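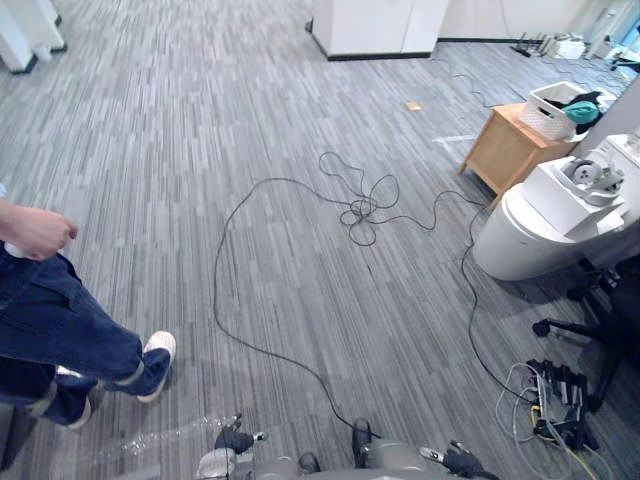 Hendthorpe library to stay open late from April

21 Mar 2024

Good news for anyone who works normal hours and still likes to borrow a book - the Hendthorpe library is going to stay open until 8 pm two nights a week. I've been moaning about the 5 pm close in this column for longer than I care to admit, so I'm pretty chuffed to be the one typing this up.

The late nights will be Tuesday and Wednesday, starting the first full week after Easter. Saturday mornings stay as they are, and Sundays are still a no, sorry. The council voted it through on Monday night after a survey that went out with the rates notices in summer. They got 195 forms back, which might not sound like a lot, but I'm told the last survey (the one on the colour of the new bins) got 20, so draw your own conclusions about what people care about around here.

I went along to the meeting expecting a long one and brought a thermos. The library item was second on the list and it was all over before I'd got the lid off! There was one question about heating costs and another about whether the car park lights would stay on, and the answer to that was yes, they're being put on a new timer. I stayed for the rest anyway, which was mostly drains. The Hindley Road culvert is getting looked at again, if you were wondering, and I know some of you were.

The extra hours come out of the existing budget for the first year. Part of the saving is from the van that used to run books over to Stidine once a week, as Stidine now has its own little branch next to the post office and doesn't need it. If you live out that way you can still order anything from the Hendthorpe shelves and it'll turn up at your counter in a few days. I tried it last month with a fat gardening book and it took 5 days, with a weekend in the middle, so I can't complain.

A few other bits while I'm on the subject. The library wants more large print, and has asked for donations as long as they're clean and less than ten years old. Please don't leave boxes outside the door overnight, it has rained on three lots already this year. The local history shelf is moving downstairs beside the magazines, where there are proper chairs and you can hear yourself think. And the children's story hour now has a name of its own, Nina, after the centre's much-loved picture book hippo - my neighbour's youngest has talked about very little else. It's still Friday at 10, still free, and you still need to get there early if you want a cushion.

There's also a summer reading target being talked up already, with the whole town trying to get through 1000 books between December and February. I'd say we could do it by New Year if the crime shelf counts, and I've been told it does.

Late opening will be tried for twelve months and then it goes back to council. Library cards are free if you live in the shire, so bring something with your address on it and ask at the front desk.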